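Household Chores Project: progress report to the Hviid Fund
Cisdale workshop, 29/09/2019

Thank you, as ever, for your patience with us over the summer, and for the kind note that came with the second payment.
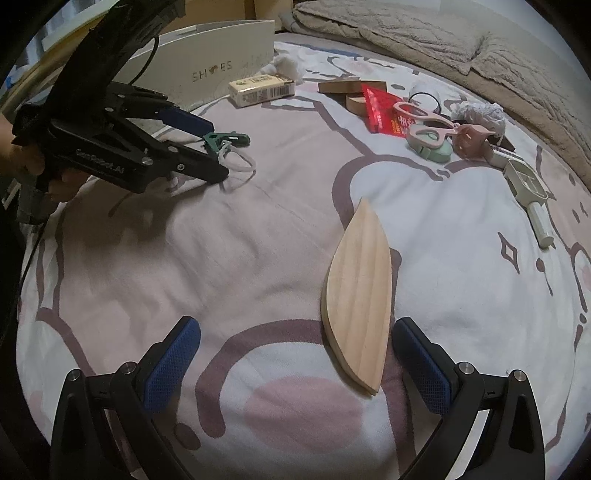
When we last wrote we had only just moved on from kitchen jobs to what our plan calls "mixed tidying", meaning the sort of clutter that gathers on a bed or a side table and has to be sorted before anyone can lie down or put a cup on it. I'm glad to say this part of the work is now properly under way, and we have 71 practice sessions finished and checked.

You asked us plainly whether a machine can do this sort of chore yet, and I'd rather give you a plain answer than a hopeful one. Stiff things with a clear edge are going well, and a flat piece of wood or a small carton is picked up and put in its place most times we try. Soft things are another matter! Yarn, cord and hair ties still defeat us more often than I'd like, and a wrinkled sheet underneath makes everything harder (the folds throw shadows, and small things tip as you reach for them). Scissors we are leaving to people for now.

The Stasteck software has settled down nicely after a rather trying fortnight, and our friends at Dunden have offered us 3 more bedrooms to work in, so we shan't be practising on the same bed for ever.

Between now and January we hope to add 20 sessions on soft items alone, and to run 5 full tidying trials from start to finish. Spending is within the budget you approved, and the figures will follow separately once the last invoices are in.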